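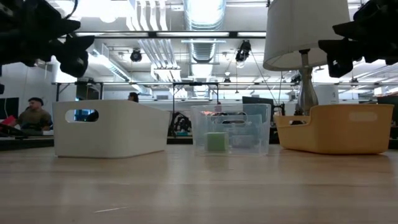 The bracken should have been cut in February, said a voice from the next garden, and now we would all pay for it. I said I had asked the estate twice. The voice said asking wasn't cutting.

I went back to the gutters. The leaflet said to clear them first, so I had the ladder up against the front and a bucket hooked over the top rung. It was Jun 25, 2020, and there had been no rain in Tonham for 19 days. The smoke was on the far side of Anton Moor, a brown smear that hadn't moved since breakfast.

By noon it had moved. I came down and dragged the log pile away from the back wall, 20 logs to a barrow, and tipped them in the lane. The wheel squeaked. Next door the Cisar pump started up, coughed and stopped. It did that three times before it caught, and then a thin stream of water came over the hedge and fell on my shed.

"Is that reaching?" said the voice.

"It's reaching the shed."

"Do you want it on the shed?"

I thought about it. The shed had my father's tools in it, and 200 jam jars I had never found a use for. "Yes," I said. "Leave it there."

We had not spoken for most of a year, over the hedge and how high it was. It was dry as paper now on my side. I fetched the shears. 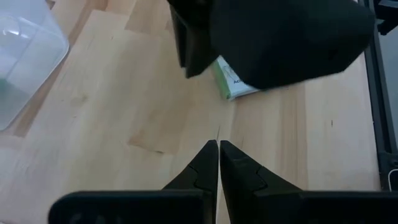
Nearly touching.

I cut from my end and heard shears start up at the other. It took the whole afternoon. The clippings went in the lane with the logs, and a man from the fire service drove up and told us to shift the lot another fifty yards. We did that too. He said the line was holding at Ouali Bridge but we should have a bag by the door.

I packed a bag. Then I took out the photographs and put in socks, and then I put the photographs back.

At nine the wind went round to the west. The fire stopped 500 yards short, along the old cart track, and in the dark you could see it working at the gateposts. The hedge was down to my knees. I could see straight into next door's kitchen, where the light was on and the kettle was being filled.

"Milk?" said the voice.

I said a drop, and stepped over.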